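Section 4: Setting up your evening page

If you've done sections 1 to 3 you'll have your Caltia workbook printed, your ring binder sorted and your first week of morning notes behind you. Well done! The evening page is the bit I get asked about most, so I've given it a section to itself and rewritten the steps from the old hand-out. If you still have the stapled version from the Catterall workshops, please use this one (the order of steps 5 and 6 has changed, and the old step 8 has gone altogether).

Last revised May 8, 2019.

What you'll need

The evening sheets from the back of the workbook, a pen you like, and a kitchen timer or the one on your phone. You'll also want your values list from section 2 within reach. If you skipped the values list, go back and do it now, even a rough one. I'll wait.

Choosing your time

1. Pick a time you can keep five nights out of seven. Mine is 9.15, after the washing up and before I get too cross to be fair to myself. Dorota Ostrowski, who tested the first draft with me, does hers on the bus home, so "evening" can mean whatever you need it to mean.

2. Write the time at the top of your first sheet, in the box marked "When". Don't leave the box blank and promise to see how it goes. I did that for a whole December and filled in three sheets.

3. Set the timer for 17 minutes. I tried ten and felt rushed, I tried half an hour and started making things up to fill the space.

Note: if you're using the Stesteck planner alongside the workbook, put the evening page in the planner as an appointment with a start and a finish. The planner's own reflection box is too small for what we're doing, so leave it empty or use it for shopping.

Filling in the sheet

4. Start with the left-hand column, "What happened". Facts only, short as you like. "Meeting ran over. Rang Mum. Burnt the rice." You aren't writing your memoirs.

5. Move to the middle column, "What I told myself about it". This is where most people slow down, and that's fine. Put the actual words that went through your head, rude ones included. "I'm useless at this" is much more use to you later than "felt a bit low".

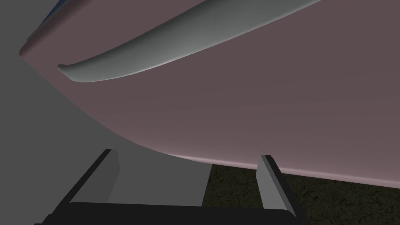
6. In the right-hand column, "What else might be true", write one other way of looking at the same thing. Just one! It doesn't have to be cheerful and you don't have to believe it yet. For the burnt rice I once put "I was listening to my son for a change", and I was rather pleased with that.

7. Look across at your values list and pick the value that had the most to do with your day. Copy it into the strip along the bottom. If it's the same one every night for a fortnight, make a star next to it and we'll come back to it in section 6.

8. When the timer goes, stop, even halfway through a sentence. Shut the binder and put it somewhere you won't trip over it on the way to bed.

Caution: please don't reread old sheets late at night. Keep that for the weekly review in section 5, in daylight, with a cup of tea. I've had more unhappy emails about midnight rereading than about everything else in the workbook put together.

Caution: the evening page is for everyday worries and habits. If what comes up in the middle column frightens you, or it's the same dark thought night after night, leave the sheet and talk to your GP or someone you trust. A workbook can't do that job and I wouldn't want it to try.

If you get stuck

Nothing to write. Put down what you had for lunch and carry on from there. Something usually turns up by the second line.

Missed a night. Leave it missed. Don't go back and fill it in from memory, just date the next sheet and start again at step 4.

Run out of sheets. There are spare masters in the pocket at the back, or you can pick up a pad at the Clostow group on the first Tuesday of the month. Ask for Renata Kalinowski, she keeps them in her car.

Once you've got five sheets in the binder, go on to section 5, Your weekly review.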